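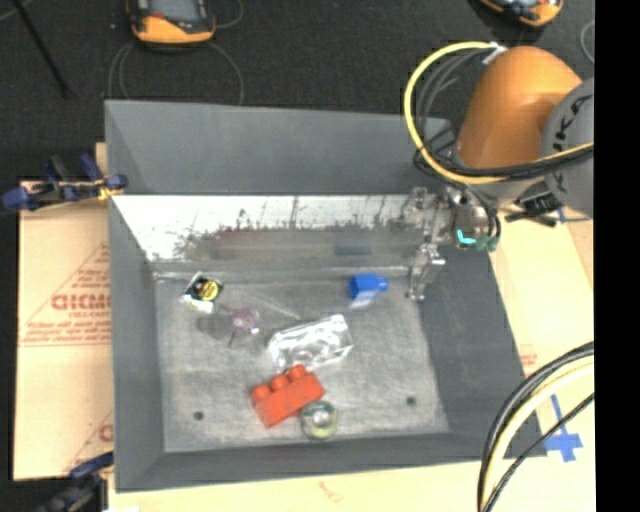 4. Setting Up a Parts Wash Bin

Category: Shop Equipment > Manuals and Guides
November - Fasil Moges

This section covers placing, leveling, and filling the Onness wash bin and connecting the drain hoses. Read Section 3 (Site Requirements) before you start. Electrical work on the pump is covered in Section 5 and is not repeated here.

4.1 Before You Start

You will need:
- Adjustable wrench
- Spirit level
- Thread sealing tape
- Two drain hoses with clamps
- Mesh strainers, one per drain
- Water-based cleaning concentrate

CAUTION: Do not use gasoline, paint thinner, or any other flammable solvent in the bin. The pump motor is not rated for flammable vapor.

4.2 Placing the Stand

1. Set the stand on a hard, flat floor within reach of the waste container. Leave enough room behind it to get a hand on the hose clamps.
2. Turn each leveling foot until it touches the floor.
3. Place the level across the top rails, front to back, and then side to side. Adjust the feet until the stand is level in both directions.
4. Lower the bin onto the rails with the drain side toward the operator. Two people should do this lift.
5. Check the level again. The weight of the bin can settle the feet.

NOTE: A slight fall toward the drains is acceptable. A fall away from them leaves dirty fluid standing at the back of the bin after every wash.

4.3 Connecting the Drains

1. Wrap the threads of both drain fittings with sealing tape, in the direction of the threads.
2. Pass each fitting up through the stand and tighten by hand. Finish with the wrench, one half turn only.
3. Push a hose onto each fitting and tighten the clamp.
4. Route the hoses downhill to the waste container with no loops or sags.
5. Press a mesh strainer into each drain opening.

CAUTION: Do not run the bin without strainers. Washers and spring clips pass easily through an open drain and will block the hose at the first bend.

4.4 Leak Test

1. Close both drain valves.
2. Fill the bin with plain water to the lower fill mark.
3. Wait 3 hours. Wipe a dry paper towel around each fitting and along the hose clamps.
4. If the towel is damp, drain the bin, remove the fitting, and apply new tape. Do not try to stop a leak by overtightening - the fitting will crack.
5. Drain the bin and close the valves.

4.5 First Fill

1. Put on gloves and eye protection.
2. Add water to the upper fill mark.
3. Add 100 ml of concentrate for each 2 liters of water. Pour slowly near the surface to limit foam.
4. Stir with a plastic paddle and allow the foam to settle.
5. Write the fill date on the tag supplied with the stand.

NOTE: Always add concentrate to water. Adding water to concentrate produces heavy foam that can overflow the rim.

4.6 Routine Care

Empty the strainers at the end of each shift. Change the fluid when it turns cloudy or when parts come out with a film on them. Scrape sludge with a plastic scraper; wire brushes and steel scrapers shorten the life of the surface. Leave the bin drained and the valves open if it will stand unused over a shutdown.

Used fluid contains oil and metal fines. Do not pour it into a floor drain. Store it in a closed, labeled container until pickup.

Continue to Section 5, Pump and Switch.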